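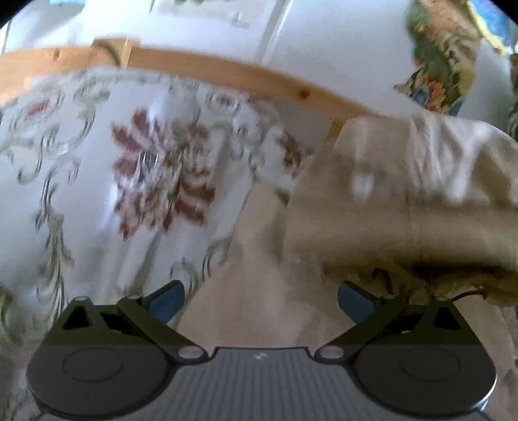
Folding is treated as the last step of doing laundry, and I think that placement is a mistake. It belongs to storage. The washer and dryer are done with the cloth once it comes out of the drum, and everything after that is a question of where the piece will sit, how it will be found, and who has to put it back. People who count folding as laundry do it fast, on whatever surface is closest, to a size that suits their arms. People who count it as storage fold to the shelf.

I have argued this for two years with Apinya Yimyam, who runs the linen room at a guest house in Grallville and who holds that plain cloths should not be folded at all. Her position has merit. A plain beige or brown cloth with no print, used for wiping or covering, gains nothing measurable from a crease. It can be dropped into a bin and pulled out again with one hand. She once logged every piece that passed through her room over a season, 1,565 in total, and found that 1,438 of them were plain. Folding that many pieces for the look of it is hard to defend on labor alone.

My objection concerns volume. A cloth thrown into a bin holds a great deal of air, and it takes up the space of several flat ones. In a house with one linen closet and shelves of ordinary depth, the bin wins the argument on time and loses it on space. The guest house has a room for the purpose. Most of us have a shelf above the towels.

The second objection is inspection. A crumpled cloth hides its own condition. Thin spots, pulled hems and old stains sit inside the folds, and the piece goes back into use with the fault still in it. Opening a cloth flat takes a few seconds and puts both faces under the light. I don't know of another routine point in the life of a household cloth when this happens.

Method matters less than the guides suggest. The Ladstead system, which has been passed around home organizing groups for some time, calls for thirds in both directions and a final roll. It works for hand towels. On a stiffer or heavier piece the roll springs open, and the user ends up stacking it flat anyway. I use a simpler order. Find a corner. Lift it until the adjoining edge hangs free. Find the second corner by running a hand down that edge. Lay the piece down and smooth from the middle outward before making any fold.

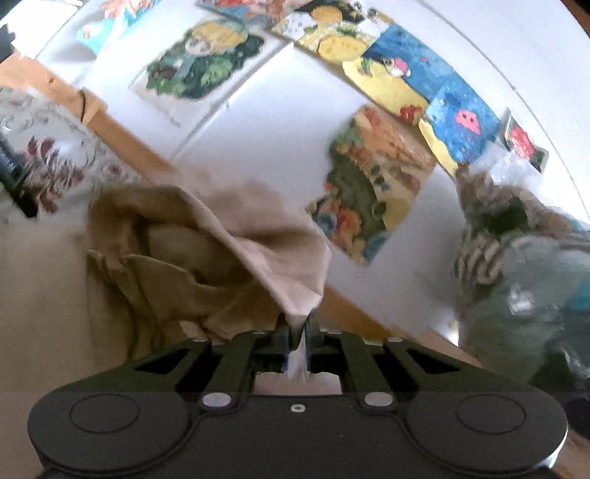 Start at a corner and let the folds drop out before laying the piece down.

The common error is to take hold of the middle. Lifting a crumpled cloth by its center gives a cone of material with every corner hanging underneath, and the corners then have to be hunted one by one. Gripping a ridge in the heap is nearly as bad, as a ridge tells you nothing about which way the edges run.

The surface under the work also deserves more attention than it gets. I prefer to sort over a spread cloth with a large print, floral or otherwise. A plain beige item on a plain beige bedspread has an edge that is difficult to see, particularly at eight in the evening under one lamp. Against leaves and scrollwork the outline is clear. Bare wood is acceptable for flat folding, although fine weaves can catch on a rough edge. Cords should be moved out of the way first, because they get gathered up with the hem and pull whatever is attached to them.

Yimyam's reply to all this is that I am describing a hobby. She points to the Rojanasak laundry in Evevton, where plain cloths went to bins and only printed pieces and sheets were folded, and where no customer complained. I accept the report. Customers of a laundry see the cloth on the day it is delivered. They do not open the closet in November and try to find the one table cover that fits.

A reasonable compromise would be to fold by size and ignore pattern. Anything smaller than a dish towel can go into a bin. Anything larger gets opened, checked on both faces, folded to the depth of its shelf and stacked with the closed edge forward. The closed edge lets a single piece be drawn from the stack without dragging its neighbors along. Fitted sheets are a separate problem, and on those Yimyam and I agree that the pillowcase method is good enough.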